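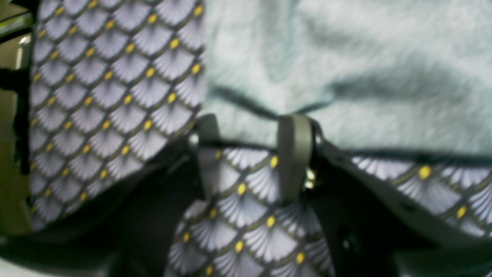
Fan-print fabric and a soft grey-green cloth, Kaller House

CALL FOR PARTICIPANTS: DOES IT MATTER HOW YOU FOLD YOUR TROUSERS?

Kaller House is looking for 40 people who do their own laundry and are willing to fold some of ours. The study runs through August. You don't need to be tidy.

Why we are asking

There is a great deal of advice about folding clothes and most of it contradicts the rest. Fold along the seam. Never fold along the seam. Roll knitwear, or hang it, or on no account hang it. We have been collecting this advice for a while and have found very little behind it apart from confidence.

The immediate cause of this study is the Godoy fold, which has been going round the household pages and which some of you will have been shown by a relative. It is supposed to leave trousers without a crease and to let you fit more of them in a drawer. I have tried it on my own clothes and got creases in new places. That proves nothing, as I may be bad at it. A proper comparison with ordinary people and ordinary cloth seems fair to everyone, including those who swear by it.

I should say plainly that I don't expect the Godoy fold to win. Ottilie Pichler, who will be measuring the results, thinks it might. She won't be told who used which method.

What you would be doing

You come to us for 2 sessions, with a gap of at least one night in between. At the first you fold as you do at home, with no instruction at all. At the second you are given a printed sheet and follow it as well as you can. Some sheets describe the Godoy fold, some describe the plain fold in half and half again, and some describe a method Hubert Rüegg put together from bits of old housekeeping manuals that nobody has reason to feel loyal to.

You will be working with soft, slightly fuzzy cloth, with heavier woven pieces and with a few thin printed ones. Smooth shirts are left out. Most folding demonstrations use a crisp new shirt on a hard white surface, and nearly anything looks good under those conditions. Clothes at home are washed thin, stretched at the knee and put down on whatever is there. We use a table with a cloth on it.

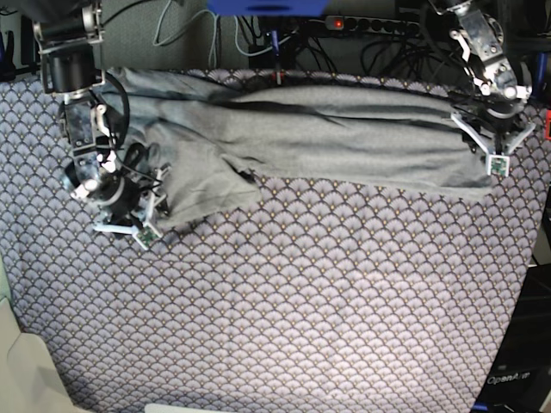
Grey-green cloth laid over the patterned table cover, crease through the middle

Each piece is folded, left in a pile overnight, then opened and looked at. Ottilie scores the creases by eye and again against a set of reference cards. You don't have to stay for that part. If you would like your scores, ask for them and they will be posted to you when the study closes, without comment.

A session lasts up to an hour and a half, with a break. Sessions start at 9.30 in the morning or at 2 in the afternoon. There is one evening group, starting at 6, and it will fill first.

Who can take part

Anyone over 18 who washes and puts away clothes at least once a week, their own or other people's. We want to hear from people who fold on the bed, on top of the machine, on their knees in front of the television, or standing in a corridor. We want people who think they are good at it and people who have given up.

Left-handed people are very welcome. Every sheet of instructions we have looked at assumes a right-handed reader, and we suspect this accounts for some of the complaints.

We can't take you if you sell, teach or promote a folding method, or if you have worked for a firm that makes storage boxes or drawer dividers. If you own a Cadard divider set, that is no obstacle, but please mention it on the form.

If standing or using your hands for long is difficult, you can still take part. The tables can be used from a chair, and you may stop and start as you like. Speed isn't being measured. I repeat this because people who have heard about the study tend to assume it's a race.

What you get

You will be paid a flat fee in cash at the end of the second session, and your local bus or tram fare is covered both ways. The amount is on the information sheet. You get coffee or tea and something to eat. You do not get a certificate, a gift bag or a better drawer.

If you drop out after the first session you will be paid half. We would sooner have you tell us than simply not appear.

What we will not do

We won't film your face or ask to see your wardrobe. We won't ask how the folding makes you feel. An earlier draft of the questionnaire had a page on this, and it was taken out after Thaddäus Egger pointed out that every question on it had one obviously polite answer.

We won't claim more than we find. If the three methods come out the same, the report will say so on its first page. If they differ by an amount that only shows under a lamp, it will say that too. No one selling a method has put money into the study. The cost is met from the house's own teaching budget, which is small, and you will notice this in the biscuits.

Things people have already asked

Do I bring my own clothes?
No. Wear what you like, and leave the laundry at home. We considered it and couldn't think of a way to compare one household's jeans with another's.

Will I be taught to fold properly?
You'll be given a sheet. Whether it is proper is the question.

Do I have to iron?
No ironing.

Can a couple take part?
Yes, in separate sessions. Please don't discuss your sheets until both of you have finished.

I already use the Godoy fold at home. Am I any use to you?
Very much so. We have 7 places kept for regular users, and you will be asked to do it exactly as you normally would. If it works in anyone's hands it ought to work in yours.

Isn't this a lot of trouble over trousers?
Possibly. People are spending money and weekends on it, so an hour or two of checking doesn't seem excessive.

Where we are

Kaller House is at the lower end of Grikier Lane, behind the bakery. The date over the door is 1816, and the stairs are as steep as you would expect from that. The study room is on the ground floor, past the coat hooks and to the left. There is a step of more than ten centimetres at the street door. A ramp can be put down if you tell us beforehand. There is no parking in the lane, whatever the map on your phone says.

How to apply

Ask for the form at the front desk or by post. It is one page. Tell us:
your name and how to reach you
which start times you could manage
which hand you write with
roughly how often you fold laundry, and where
any folding method you follow, if it has a name

Applications are read by Johanna Strebel and Bogumił Kaczmarczyk in the order they arrive. You will get an answer either way. If the places are gone we will offer to keep you on a reserve list, and in past studies a fair number of people from that list were called in after all.

Questions about pay and travel go to Bogumił. Questions about the method go to me, and so do objections, particularly from anyone who thinks the comparison is set up unfairly. I would much prefer to hear it before we start.

Johanna Strebel
Household Textiles, Kaller House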